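¿Merece la pena comprar latiguillos de red con capuchón?

Visitación Robles
3 de agosto de 2018
En Salcedo me piden 12 euros por un cable Jovirden "reforzado". Sospecho que pago el color. ¿Alguien nota diferencia? 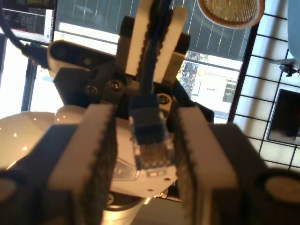
Nantana Limsakul
El precio no te dice nada del crimpado. Mira el conector a contraluz: en el azul se distinguen los hilos de colores a través del plástico. El capuchón protege la curva, poco más.

Prurel
Yo compro Heden y va bien. Lo de "reforzado", ni caso.
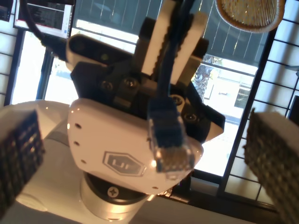 Respuestas relacionadas
Cable plano o redondo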